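Guide de mise en route, section 5
Enregistrer une démonstration par téléopération dans le simulateur Drurnbridge

Rédaction : documentation technique Flulham
Mise à jour : mai
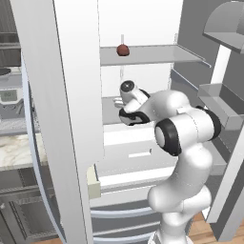 Figure 5-1. Bras simulé, pince engagée au-dessus d'une clayette du réfrigérateur, les deux portes ouvertes.

5.1 Objet de la section

Cette section explique comment guider à distance le bras simulé pour lui montrer une tâche de rangement dans la cuisine, comment enregistrer le geste et comment vérifier l'enregistrement avant de l'envoyer à l'entraînement. Le pupitre utilisé est le modèle Dolgate. L'utilisation de la souris 3D est traitée en section 6.

La tâche prise comme référence est « réfrigérateur, prise d'un fruit ». Le fruit rouge foncé se trouve sur la clayette supérieure. L'opérateur amène la pince jusqu'à lui, la referme, puis ressort le bras du compartiment. Les autres tâches de la cuisine suivent la même procédure ; seules changent la position de départ et la consigne.

5.2 Avant de commencer

Vérifiez les points suivants :

- le simulateur est lancé et la licence est active ;
- le pupitre Dolgate est branché et son voyant est vert fixe ;
- le dossier de destination dispose d'au moins 53 Go libres ;
- aucune autre session n'est ouverte sur le même poste.

Note. Le simulateur accepte l'ouverture d'une seconde session sans afficher d'avertissement. Les deux sessions écrivent alors dans le même journal et les démonstrations concernées sont à refaire.

5.3 Charger la scène

1. Dans le menu Scènes, choisissez Cuisine, puis Réfrigérateur.
2. Dans la liste Tâche, sélectionnez « prise d'un fruit ».
3. Réglez l'option Portes sur Ouvertes. Si elle reste sur Fermées, l'ouverture fera partie de la démonstration.
4. Laissez la graine aléatoire sur Auto. La position du fruit varie légèrement à chaque chargement.
5. Cliquez sur Charger et attendez le message « Scène prête ».

Si le bras apparaît en travers d'une porte, rechargez la scène. Ne tentez pas de le dégager à la main : le contact initial serait conservé dans le fichier.

5.4 Étalonner le pupitre

L'étalonnage se fait à chaque démarrage et après tout débranchement.

1. Placez la poignée au repos dans son support.
2. Appuyez sur Zéro et maintenez jusqu'au bip.
3. Prenez la poignée et déplacez-la vers l'avant, vers l'arrière, puis de chaque côté. Le bras à l'écran doit suivre dans le même sens.
4. Pressez la gâchette à fond, puis relâchez-la. La pince doit se fermer et se rouvrir complètement.
5. Validez.

Si le bras part dans le sens opposé, ouvrez Réglages > Axes et cochez Inverser pour l'axe en cause. Reprenez ensuite à l'étape 1.

Réglez l'échelle de mouvement sur 72 %. À pleine échelle, les corrections près des clayettes sont trop brusques et se retrouvent dans le comportement appris.

5.5 Enregistrer la démonstration

1. Appuyez sur la pédale gauche. Le bandeau rouge Enregistrement s'affiche en haut de l'écran.
2. Attendez une seconde sans bouger.
3. Approchez la pince de l'ouverture du réfrigérateur en restant entre les deux portes. Gardez le coude du bras à l'extérieur du compartiment.
4. Amenez la pince à la hauteur du fruit avant de l'avancer vers lui. Si elle est entrée trop bas, au niveau de la clayette du milieu, ressortez-la de la longueur des doigts au moins, montez, puis entrez de nouveau. Ne montez pas à la verticale sous la clayette supérieure.
5. Orientez le poignet pour placer les doigts de part et d'autre du fruit.
6. Fermez la pince progressivement avec la gâchette. Arrêtez dès que l'indicateur Contact passe au bleu.
7. Soulevez légèrement, marquez un temps, puis reculez en ligne droite.
8. Une fois la pince sortie, immobilisez le bras et appuyez de nouveau sur la pédale gauche.

L'enregistrement s'arrête de lui-même au bout de 300 secondes. Une démonstration qui atteint cette limite est marquée Incomplète et n'est pas transmise.

ATTENTION. Les clayettes sont transparentes et se distinguent mal selon l'angle de vue. Activez l'affichage des volumes de collision (touche V) pendant vos premiers essais. Cet affichage n'est pas enregistré.

ATTENTION. Ne lâchez pas la poignée en cours d'enregistrement. Le bras suit la chute de la poignée. En simulation, la conséquence se limite à un fichier perdu ; sur un bras réel relié au même pupitre, le mouvement est exécuté. Avant chaque séance, contrôlez que le sélecteur Cible indique Simulateur.

5.6 Hésitations et reprises

Une correction courte peut rester dans la démonstration. Un fruit manqué à la première fermeture, puis saisi à la seconde, est accepté : rouvrez la pince, reculez un peu et recommencez. Au-delà de deux tentatives, annulez.

Pour annuler, appuyez sur la pédale droite. La scène revient à son état initial et le fichier est supprimé sans confirmation.

Annulez également dans les cas suivants :

- le fruit tombe de la clayette ;
- le bras pousse une porte ou accroche un balconnet ;
- la pince force contre une clayette (indicateur Effort orange) ;
- vous vous êtes arrêté en plein geste pour une raison étrangère à la tâche.

5.7 Relire et étiqueter

1. Ouvrez l'onglet Relecture. La dernière démonstration est en tête de liste.
2. Lancez la lecture à vitesse normale, une fois en entier.
3. Déplacez les repères Début et Fin pour retirer les temps morts. Conservez la seconde d'immobilité initiale.
4. Choisissez l'étiquette : Réussie, Réussie avec reprise ou Échec.
5. Saisissez la consigne en une phrase, à l'infinitif, par exemple « prendre le fruit sur la clayette du haut ».
6. Enregistrez.

Les échecs étiquetés sont conservés à part et servent au réglage du détecteur d'erreurs. Ne les supprimez pas.

5.8 Envoyer le lot

Le module d'apprentissage Raju demande 153 démonstrations valides pour cette tâche. Le compteur en bas de l'onglet Relecture affiche le nombre atteint. Lorsqu'il passe au vert, cliquez sur Envoyer le lot. Le poste doit rester allumé jusqu'à la fin du transfert.

Si plusieurs opérateurs contribuent au même lot, chacun ouvre la session sous son propre identifiant. L'étalonnage est enregistré avec l'identifiant et n'est pas valable pour une autre personne.

5.9 Anomalies courantes

Le bras bouge par à-coups. Fermez les vues secondaires et vérifiez que le pupitre n'est pas branché sur un concentrateur USB.

La pince se ferme mais le fruit glisse. Les doigts sont trop hauts ou trop en avant. Reprenez l'approche à l'étape 4 du paragraphe 5.5.

Le message « Limite articulaire » s'affiche. Reculez la poignée jusqu'à sa disparition. S'il revient au même endroit, rechargez la scène et abordez le compartiment avec le coude plus haut.

Le bouton Envoyer le lot reste grisé alors que le compteur est vert. Une démonstration au moins n'a pas de consigne. Triez la liste par la colonne Consigne ; les lignes vides remontent en premier.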